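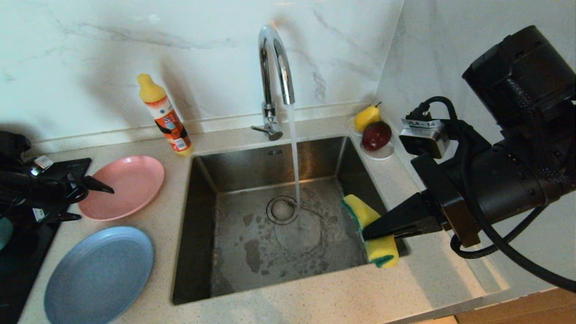

Gripper trials at the sink: frequently asked questions

Which grippers did you compare?
Two parallel grippers, the stock one from Dirnberg and the Ilix replacement. Same arms, same sink, same sponge. We ran 88 wiping attempts with each at our Timurthorpe bench.

Was the Ilix better?
A little. It dropped the sponge 3 times, the Dirnberg 13. The brochure promises "human-like handling", and I saw none of that. A sponge forgives a bad grip, so please don't read these numbers as news about wine glasses.

Does the sink matter?
More than the gripper, I suspect. Shiny steel gives the wrist camera trouble, and a faucet in the middle of the back edge is an obstacle every planner claims to handle.

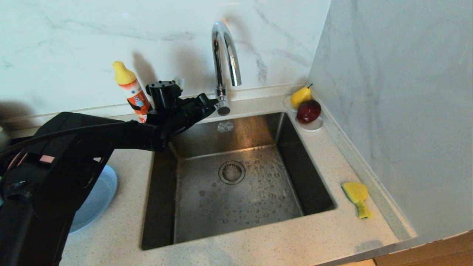
Our own planner, Sani, still takes the long way to get past it, and some of the failures I first blamed on the fingers were plain bad paths. We re-scored those by hand. I'd treat any vendor video that skips this step with suspicion.

Is the Ilix worth $2,560 a pair?
Not for wiping sinks. Maybe for thin plates – we haven't tested that yet, and neither has anyone who tried to sell me a pair.

Do the cables get in the way?
Yes. Leave slack for the wrist to turn, then check it at full reach.

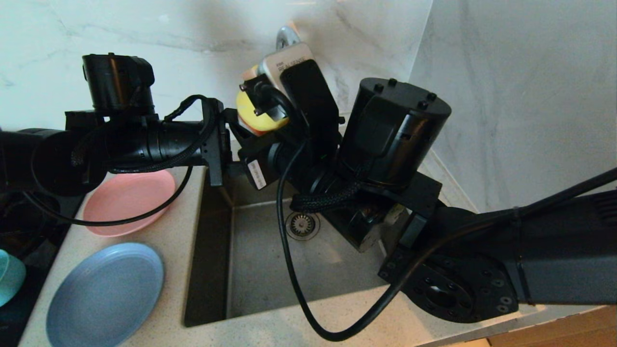 One reader wrote in to say that slack was what ruined their own trial, and that a shorter cable with a clip at the elbow beat any change of gripper. Could be. We'll try the clip before buying more fingers.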